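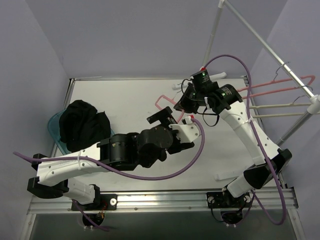 STETEN, 2007-01-27 — Hinard, the regional television broadcaster, will replace the on-air graphics and studio set of its evening news programme in June. The change covers the main bulletin, the late summary and the weekend edition, and extends to the weather and sport segments carried within them.

The new package was drawn up by the design firm Sombatkul under a contract signed last year. It comprises 53 templates, among them opening titles, lower-third captions, full-screen tables, maps and end credits. All are supplied in widescreen, with a safe area that keeps text inside the limits of older 4:3 receivers. Captions have been reset in a heavier typeface, and the clock moves from the lower left to the lower right of the screen.

The channel name and the programme title are unchanged. The logo keeps its present shape but loses its bevelled edge and drop shadow, neither of which reproduced well at low bit rates.

Bulletins will come from Studio 3 at the Brallska site, which has been out of daily use during rewiring. The working floor measures 30 square metres less than that of the present studio, and the set has been planned to suit. Wall colour was settled after camera tests against several paint samples, with skin tones and caption legibility judged on domestic receivers. Strong blues were ruled out early on. A pale lavender-grey of the kind on the two walls meeting at the corner in the photograph gives a quiet background, though a white top set in front of it, as there, needs careful exposure under studio lamps. The presenters' desk will therefore have a matt mid-grey surface.
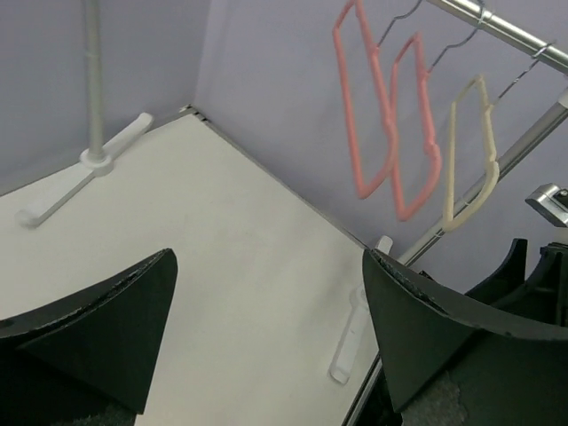

Transmission arrangements are not affected. Viewers will not need to retune, and programme times remain as published. The text service stays on its current page numbers, with subtitles on the same page as before. Regional opt-outs will carry the new captions from the first day; the overnight service will follow once its playout server has been updated.

"The old graphics were built for one screen shape and one kind of receiver," said Pichit Chaimongkol, head of presentation at Hinard. "We have had to patch them for each new service. The new templates are held in one library and can be altered in one place."

Archive material will be shown with its original captions. The existing titles and signature tune will be retained in the Hinard library under reference 1473.

Further technical notes, including caption positions for independent producers, are available from the Hinard presentation department on request.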